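Old towers and the people who open them

Marit Grønli has been taking office computers apart since before her coworkers could type. She talked to us at Orkstead in May, over coffee she kept well away from the boards.
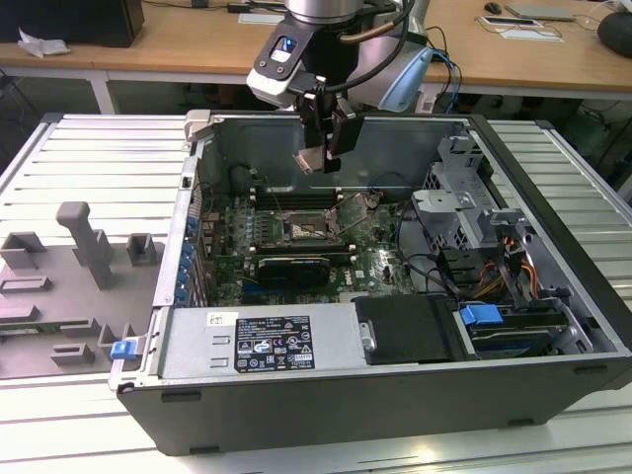
On laying it down first

"People try to do it standing up," Grønli says. "Then they drop a screw into the case and spend the afternoon shaking it like a piggy bank." She wants the tower on its side and the panel off, with the panel left close by. "Lean it against a wall in another room and by lunch somebody has hung a coat on it."

The Dell on the bench had lost its processor cooler by then, and the lever on the socket was up. Grønli approves of the lever. She is less fond of what goes on around an open socket. "You can be careful for twenty years and one sleeve will do it."

On blue plastic

She has a soft spot for the colored bits: the clips along the expansion slots, the latch at the drive bay. "Somebody sat in a meeting and decided blue meant 'you may touch this.' I'd like to shake their hand. My car has nothing like it."

Cables get less affection. Her colleague Linnea Öberg likes to photograph the wiring before pulling a single plug. Grønli used to trust her memory. "Linnea has pictures. I have a box of leftover parts."

On keeping count

Orkstead logged 1,406 machines last year, of which 1,009 went back out to schools and clubs. The rest gave up their memory, their drives and, now and then, a fan that still had some manners.

Does she ever get attached to one?

"To a tower? No," she says. Then, after a while: "There's one under my desk. It's for spares."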